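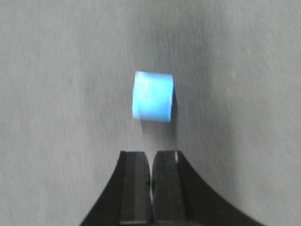 *Wrist camera, cell at Tanoli bench. Light-blue part upright on the grey surface, both fingers short of it.*

**Ticket:** Pick cell stops short of part, operators clearing by hand
**Opened:** 8/3/18
**Site:** Getidness, packing floor, Tanoli bench
**Equipment:** Two-finger gripper with wrist camera, Prirkel cell controller, Osunine job queue
**Priority:** Raised from normal to high by packing
**Status:** Open, monitoring

## Reported fault

Cell halts during approach with `PART NOT CONFIRMED`. Arm holds position and the amber light comes on. The bench operator has to open the guard, move the part by hand, close the guard and press resume. Reported on light-blue parts only. Dark parts and the white caps run normally.

Packing logged 11 stops on the day shift before this ticket was opened. The night shift keeps no written count, but the controller history shows the same code.

The operator's note, copied from the bench sheet:

> Stops before it gets there. Part is standing up fine. If I turn it a bit and press resume it sometimes goes. I can't do the labels and watch this as well.

## Background

Before the cell went in, Tanoli bench was staffed by two people, one placing parts and one labelling. Since January it has been staffed by one, who labels, refills the infeed and answers the cell. The staffing figure assumed the cell would need attention a couple of times a shift. At the present rate the labeller is away from the label station often enough that cartons back up to the tape machine, and the tape operator is then idle or comes over to help. Neither of those shows in the cell's own report, which counts a cleared stop as a completed pick.

This matters for the priority. The cell's uptime page reads as healthy. The bench does not.

## Checks done

**1. Gripper mechanical**

Opened and closed from the pendant. Full travel, no binding. Finger pads secure. There is a small dark speck on the inner edge of the left finger, visible in the wrist view. Wiped with a dry cloth at the bench and the fault came back on the next light-blue part. Not the cause. Added pad wipe to the start-of-shift sheet anyway.

**2. Air supply**

Not applicable, electric gripper. Line left in from the standard template.

**3. Calibration**

Ran the camera-to-gripper check from the Prirkel menu. Passed first time. Ran it again after a power cycle, passed. No offset change saved.

**4. Camera focus**

The wrist image is a little soft on the part and on the surface grain, while the outline of the gripper is better defined. Compared with the reference image stored at commissioning, which has similar softness. Focus ring still has its paint mark lined up. Left alone.

**5. Lighting and contrast**

Most likely area. In the wrist view the part has a pale glare on its upper left, and the top rim is brighter than the body. The left side edge looks fuzzy. The right edge is crisper and darker. The surface behind is grey, lighter toward the right, with streaks in it.

The part finder looks for a pair of side edges at a set contrast. With the overhead light on it was returning the right edge and dropping the left. One edge gives no width, and no width gives `PART NOT CONFIRMED`. Shading the bench with a sheet of cardboard brought the left edge back in the finder's overlay. Removing the cardboard lost it again. Repeated with a second part from the same tray, same result.

**6. Job queue**

Osunine was suspected by the night shift, who had seen jobs out of order. Checked the queue log against the stops. Job numbers match the parts presented. The out-of-order jobs are a separate matter, caused by a job being re-sent when the guard is opened for too long. See "Side effects" below.

## Cause

Edge contrast threshold set during commissioning, using dark parts. Light-blue parts were added to the bench later and the threshold was not reviewed. The overhead fitting above Tanoli bench was also replaced after commissioning. The maintenance record gives the date of the work but not the type of lamp, so the change in light level can't be confirmed.

## Changes made

1. Lowered the edge contrast threshold for the light-blue part recipe only. Other recipes unchanged. Old value written on the inside of the controller door.
2. Fitted a temporary shade on the overhead side of the bench. Cardboard, held with clamps. Needs replacing with something that can be wiped down.
3. Turned on image saving for failed picks. It had been off to save disk space.
4. Changed the uptime report so a pick that needed a manual clear is listed separately.

Item 4 was asked for by packing and isn't part of the fault. It is included on this ticket so the two changes are on record together. The uptime figure will drop when it takes effect. That drop is the reporting change and should not be read as a new fault.

## Test after changes

Ran light-blue parts for nearly an hour with the bench operator present. 2 stops. One was a part lying on its side, which the cell is meant to reject. The other was `PART NOT CONFIRMED` on an upright part near the edge of the pick area, outside the shade.

Dark parts and white caps run afterwards with no change in behaviour.

## Side effects found

- When the guard is open past the timeout, Osunine marks the job as lost and sends it again. The operator then sees the same job twice and has to cancel one. There is no prompt telling them which. Bench practice is to cancel the second. That is correct, but it isn't written down anywhere and a relief operator would not know.
- The amber light faces the aisle. From the label station it is behind the operator's shoulder. Stops have been noticed by the silence and not by the light.
- Resume can only be pressed at the controller. Each clear means a walk around the guard.
- Operators have been turning the part by hand before pressing resume. Turning a round part should make no difference to the finder. Any success is more likely from the part being shifted slightly under the light. Please stop turning parts and log the stop.

## Interim instructions for the bench

- On a stop, look at the part first. If it is upright, press resume once without touching it.
- If it stops again, open the guard, remove the part and put it in the grey tote. Don't put it back in the infeed.
- Close the guard before sorting out the queue.
- If Osunine shows the same job twice, cancel the second one.
- Mark the sheet. A stroke is enough.
- If cartons reach the tape machine, call the shift lead and leave the cell stopped. Labelling comes first.

The last point has been agreed with packing. Operators had been told at handover to keep the cell running, and some were putting it ahead of the labels.

## Outstanding

| Item | With | State |
|---|---|---|
| Permanent shade, full width of pick area | Maintenance | Quote requested |
| Move or duplicate amber light at label station | Maintenance | Not started |
| Second resume button outside guard | Safety review | Waiting on risk form |
| Prompt text for re-sent jobs | Osunine support | Logged with them |
| Threshold review for every part colour | Controls | Two recipes done |
| Staffing at Tanoli bench | Packing | See below |

Packing has asked for a second person at the bench until the permanent shade is in. Controls supports this. The single-person figure was worked out on a stop rate the cell has not met on light-blue parts, and the time spent clearing was never charged to the cell. If the separate clear count stays low after the shade is fitted, the figure can be looked at again using that count.

## Log

- Threshold change saved and backed up.
- Shade clamped, checked clear of arm travel at slow speed, then at full speed.
- Night shift told at handover. Copy of interim instructions taped to guard.
- Night shift reports one stop, upright part, cleared on first resume without touching. Failed image saved. Left edge weak in overlay.
- Shade moved toward the aisle to cover the outer row. Arm travel rechecked.
- Day shift reports no stops before first break. Keep open until the permanent shade is in.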